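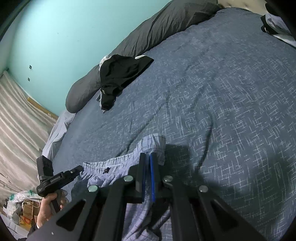 The Flovilier slip fault, also called the waistband fault or just the Punton slip, was a recurring failure in the hand-held gripper pairs used for the Flovilier garment-folding project. In short: one gripper of a pair reported a firm hold when the cloth had already left the jaws, or was leaving. It showed up most on light clothing with gathered elastic. Typical case is a checked garment pinched up off a bed sheet by one gripper while a second takes hold of the waistband farther along, two hold points, elastic between them. Pull the two apart a little and the elastic loads up. If one side lets go, the log still says closed.

Background

Flovilier was run out of Stestitz by Ignacio Soler, with the grippers supplied by Punton and the jaw pads by Pelkonen. Work was done by hand, two grippers per person, on ordinary beds with ordinary laundry. The logs were then used to set grip force and timing on the folding arms. So a bad log meant a bad arm setting, later, somewhere else. Nobody was hurt by the grippers themselves.

First reports

August. A folding arm at Stestitz closed on a pair of shorts, lost one side of the waistband, kept going. Elastic snapped back and took the cloth into the wrist joint. Arm stalled, overheated a motor, tripped the cutout after 17 seconds. Cutout should of tripped at 9. That second part turned out to be a seperate fault (wrong timer value, fixed same week) but the two are often mixed up in later write-ups.

Cause

Closed state was read from jaw position only. Thin fabric under tension and no fabric at all gave nearly the same reading. Thick items, bedding, towels: no problem, the gap was obvious. A single layer of light cotton fell inside the error band. Doubled or folded cloth sometimes passed, sometimes not, depending on how the pinch was taken.

Pad wear was blamed early on. Pelkonen swapped the pads on one full set and the fault came back the next morning. Dropped as a cause after that, although worn pads did make slips more frequent.

Review

Soler's team went back over 2,625 logged grips. Open jaws were never misread, at any width. The errors were all at the closed end.

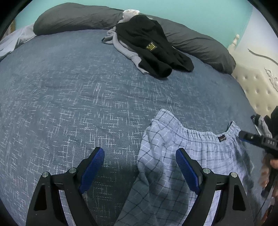
Iñaki Rivas objected that the review looked at the wrong thing, that a log can't be checked against itself, and that any grip on elastic ought to have been thrown out until there was a force reading to go with it. The objection was printed with the review. Soler kept the grips in but flagged them.

Fix

Force sensing behind the pad, both jaws. Arms now stop if force on either side drops by 30 percent during a pull. Older grippers could not be refitted and were kept for bedding only.

See also: false closed reading; cutout timer; pad wear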